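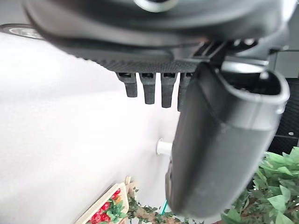 Okwood 収穫ハンド評価キット README

Judar社の収穫ハンド「Okwood」を評価用に借りる人向けのメモです。製品版の仕様書とは内容が一部異なります。

いいね 101 コメント 4

同梱物
- ハンド本体(黒、パドル型の指)
- 手首カメラと固定具
- 電源ケーブル、通信ケーブル
- 練習用データ(収録 429 本)

データについて
収録はすべて手首カメラの映像と関節角の組です。室内の白い壁の前に、赤い小さな実の模型や葉のついたつるを置いて操作しました。指がカメラに近いため、大きく写り込み、ぼけることがあります。学習時に指の領域を切り落とすと把持の位置合わせが悪くなったので、そのまま使ってください。

フォルダ構成
- raw/ 未加工の映像
- joints/ 関節角のログ
- notes/ 操作者のメモ(韓国語と英語)

操作者は Seul-gi Seok と Jae-in Woo の二人です。メモの書き方が途中で変わっています。

使ってみた点
取り付けは工具一本で済みます。指の開閉は静かですが、葉が多い場所では指の背で枝を押してしまうことがありました。連続運転は開閉 1000 回まで試し、832 回目で一度通信が切れました。ケーブルを差し直した後は再発していません。原因は未確認です。

既知の問題
- 起動直後の原点合わせに失敗することがある。電源を入れ直す。
- 葉の陰にある実の位置ラベルは精度が低い。
- 12月より前の収録には時刻ずれがある。補正スクリプトは未対応。

貸出と返却
窓口は Rimik の Arne Vogler です。返却時は指の表面を乾いた布で拭き、ケーブルを外して箱に戻してください。データの再配布には Judar の許可が必要です。

シェア 7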